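Section 8. Teaching a Pick From a Bowl

By now you have the cameras talking to the planner and the arm moving where you ask it to, so this is the point where Cluto starts to earn its keep. This section takes you through teaching a single pick, start to finish, with one item in one bowl. Please set aside a quiet hour for it the first time. It goes much faster after that (Toon Michiels, who wrote the first version of these steps, can do the whole thing before his coffee is ready), but the first round is where you get a feel for what the software wants from you.

Before you start

You will need the head view and the wrist view both live in the Streams tab. If either one shows an amber dot, go back to Section 4 and run the time sync again. A small delay between the two views won't stop you from recording, but it will give you a very confusing afternoon later on when the labels don't line up.

CAUTION: Keep the stop button within reach the whole time the arm is enabled, and let anyone else in the room know that you are about to move it.

Setting up the pick

1. Open Tasks, choose New Task, and give it a name you will still understand in March. "bowl_egg_pick" is fine. "test2_final" is what we all type, and we all regret it.

2. In the head view, click the bowl once. Cluto draws an outline around it. If the outline spills onto the counter, click the counter with the Exclude brush and wait for it to redraw.

3. Click the item inside the bowl, then choose Set Parent and select the bowl. This tells the planner that the item sits inside something with a wall, so it will look for an approach from above and won't try to slide in from the side.

4. Switch to the wrist view and jog the arm until both fingers and the item are in view together. Open the fingers wide before you go down. It is much easier to close a wide grip than to back out of a narrow one that is touching the rim.

5. Compare the two views before you go on. The item should carry the same color tag in both. If the tags differ, right-click either one and choose Merge.

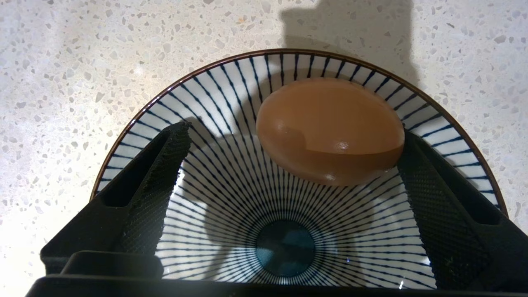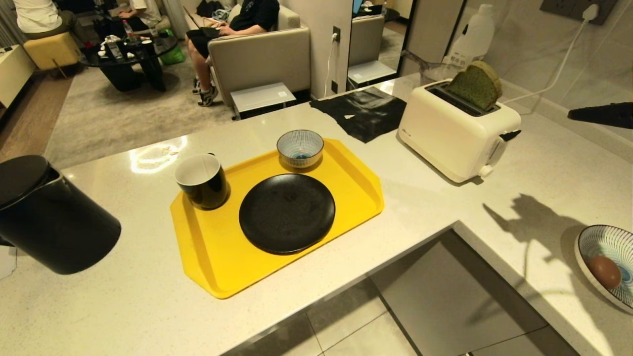

Figure 8-1. The same task from the wrist view (first) and the head view (second), with a brown egg in a striped bowl.

NOTE: Striped or shiny bowls take a little patience. The depth map tends to break up along strong lines, and a bright patch on the counter can be read as a hole. Raise Surface Smoothing one notch at a time until the inside of the bowl shows as a single curved patch. Jozef Dewulf likes to go straight to the top setting, but you will lose the rim that way, and the rim is what keeps the fingers out of trouble.

NOTE: The arm's own shadow can also fool the outline tool, especially when it falls across the bowl. Turn on Shadow Mask under Perception and the outline should hold still while the arm moves.

Setting the grip

6. Open Grip and pick the Fragile profile. Leave the force limit at 300 to begin with. The number is in Cluto's own grip units, so please don't copy a value over from another program.

7. Drag the two blue markers to where the finger pads should meet the item. Aim for the widest part, and leave yourself a little room on the side nearest the wall of the bowl.

8. Press Preview. The planner draws the path without moving anything. Look closely at the last stretch, where the fingers drop below the rim. If any part of it turns red, go back to step 7 and turn the grip a few degrees.

9. When the whole path is green, press Run Slow and keep your hand by the stop button.

CAUTION: Don't raise the force limit to fix a grip that slips. Move the markers first. A cracked egg inside a finger pad is a long cleaning job, and you will have to calibrate the pads again afterward.

If the planner gives up

Message 1292, "no clear approach," means that every path it tried came too close to the parent object. Nine times out of ten the bowl outline is too large. Redraw it as in step 2 and preview again. If the message comes back, move the bowl a hand's width away from its neighbors, let both views settle, and repeat from step 2.

Once you are happy with the pick, press Save Task. The place step, including how to add a tray as a target, continues in Section 9.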